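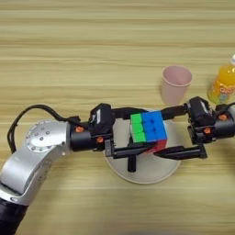
Figure 4.1 A cube held slightly tilted above a round plate. The weight is carried by the grip, and the plate supplies no reaction.

Chapter 4
Support, Balance and Tipping

4.1 Introduction

Chapter 3 treated the forces on a body that hangs from a cord or is clamped between two surfaces. This chapter deals with the more common case of a body that stands or lies on a level surface with nothing holding it. Plates, cups, bottles, pens and boxes all spend most of their time in this condition. The questions to be answered are the same for each: where the weight acts, where the surface pushes back, and how far the body may be tilted before it falls.

After completing the chapter, the student should be able to:
locate the center of gravity of a simple uniform solid;
draw the support area of a body at rest;
calculate the tipping angle about a given edge;
compare two resting positions of the same body.

Problems marked T require the Terent tilt board or an equivalent board with a protractor scale. Friction is assumed large enough to prevent sliding until Section 4.6.

4.2 The support area

The support area is the region enclosed by a tight boundary drawn around all points of contact between a body and the surface below it. For a cube resting on one face, the support area is that face. For a cup with a narrow ring on its underside, it is the whole disk inside the ring, including the part that touches nothing. For a four-legged table it is the four-sided figure whose corners are at the legs.

A body at rest is in equilibrium when the vertical line through its center of gravity passes through the support area. If the line falls outside, the weight and the reaction of the surface form a couple and the body rotates.
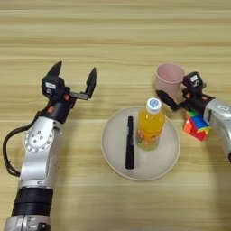 The same body may have several support areas, depending on how it is set down. A marker lying on its side touches the surface along a narrow strip. It resists end-over-end rotation well but may roll about its long axis unless a clip or a flat on the barrel prevents it. A bottle standing on its base has a support area nearly as wide as its body and does not roll. Laid on its side, it behaves like the marker.

When one body rests on another, each contact is examined separately. A bottle on a plate is checked first against the plate, using the contact between the two. The bottle and plate are then treated as one body and checked against the table. Both conditions must be satisfied.

4.3 Tall bodies on small bases
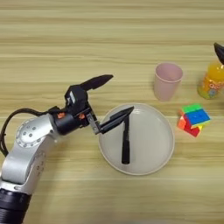 Figure 4.2 A marker upright on a plate, with a cup standing on the table beyond. The marker has the smaller base in relation to its height.

Let b be the horizontal distance from the center of gravity to the edge about which the body will turn, and let h be the height of the center of gravity above the surface. The tipping angle A is given by

tan A = b / h (4.1)

Mass does not appear in Equation 4.1. A full bottle of 600 g and a lighter solid with the same b and h have the same tipping angle, although the force needed to reach that angle is greater for the bottle.

Example 4.1. A closed cabinet in the Stindow pattern is 903 mm high and 452 mm deep. The center of gravity is at the middle of the cabinet. Find the tipping angle about the lower front edge.

Solution. Half the depth is 226 mm and half the height is 451.5 mm. Then tan A = 226 / 451.5 = 0.501, and A = 26.6 degrees.

A marker stood on end is treated in the same way. With a base radius of 8 mm and a center of gravity 65 mm above the surface, tan A = 0.123 and A = 7.0 degrees. A slight push near the top is enough to bring it to this angle.

4.4 Bodies containing liquid 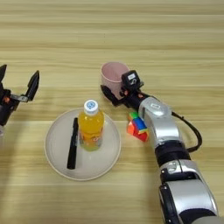

Equation 4.1 assumes that the center of gravity is fixed in the body. In a partly filled container the liquid moves toward the low side as the container tilts, and b becomes smaller. The calculated angle is therefore too large. The error is negligible for a container filled to the cap and greatest for a wide, open one. Correction factors for cylindrical containers of up to 2000 mL are given in Table 4.3.

The height of the liquid also matters. In an upright cylinder of negligible wall weight, the center of gravity is at half the depth of the liquid, so h rises as the cylinder is filled.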